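# Stotero G2 Textile Gripper: Product and Service Information

The Stotero G2 is a two-finger parallel gripper for picking, lifting and unfolding garments and flat textiles. It mounts on any Goro wrist flange with the standard adapter plate. Units shipped before October 2022 are subject to the finger closing fault described on this page.

## Specifications

- Fingers: 2, replaceable, sold in matched pairs
- Maximum opening: 84 mm
- Rated pinch load, single layer: 11 N
- Service interval: 200 hours
- Controller: Demchenko hand controller, firmware 2.4 or later

## Known fault: false grip confirmation

Service bulletin issued 2023-02-21. Applies to firmware 2.3 and earlier.

The controller reports "grip confirmed" when motor current rises above the set threshold. On affected firmware the threshold is read once at power-up and is not corrected for finger position. When the fingers close on a thick seam or several layers of cloth, current rises before the tips have seated. The arm then lifts at full speed with the load held by friction on the outer layer only.

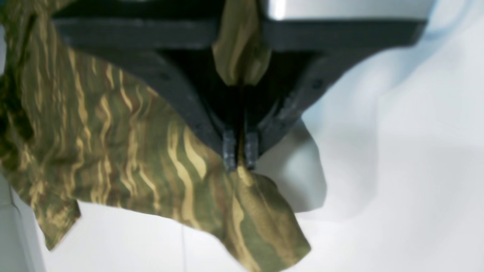
The load can slip during the first part of the lift or later, during a transfer move. In the reported cases the garment fell onto the work surface or caught on the wrist. In one case, at the Brusetti sorting line, a sleeve was drawn into the gap behind the left finger and the wrist joint stopped on overload. There were no injuries. The drive belt was replaced.

The fault was traced by Yasuo Takagi, field service, from controller logs supplied by the customer. The logs showed normal current at every failed pick. An operator watching the status light would have had no warning.

## Loads most likely to trigger the fault

Heavy trousers, lined jackets and work clothing account for most of the reports. Flat goods such as towels and pillowcases are rarely affected. The fault is more frequent when the pick point is chosen from above by color contrast alone, as the selection software cannot tell one layer from three.
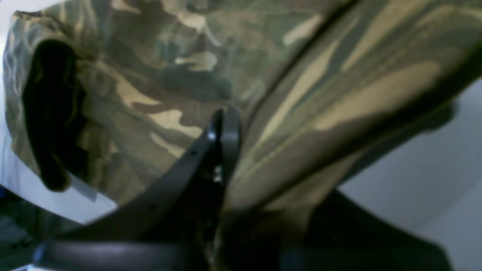 Pick point selection should be reviewed on every cell that handles patterned garments. Printed patterns hide fold lines and can be scored as edges. On camouflage cloth, a crease may show only as a darker line between rounded blotches on one side and stretched streaks on the other, and a dark opening in the fabric may be scored as a gap between items. Set the pattern filter to HIGH for these loads and reduce approach speed to 50 percent.

## Corrective action

1. Stop the cell and lock out the arm.
2. Remove any fabric from behind the fingers by hand. Do not jog the gripper open under load.
3. Inspect the fingertips for uneven wear. Replace both if either is worn.
4. Install firmware 2.4.
5. Run the grip calibration routine with the fingers empty, then with the test strip supplied.
6. Record the calibration value on the service card.

Until the firmware is installed, limit lift speed to 25 percent and keep personnel outside the guarded area during transfer moves. Do not raise the current threshold to compensate. This increases fingertip wear and does not correct the fault.

## Parts and support

Finger pairs, test strips and the Goro adapter plate are available as spare parts. Firmware 2.4 is free of charge for all registered units. Send log files and service requests to Hatsue Sugiyama, Stotero Product Support, and include the serial number from the gripper label.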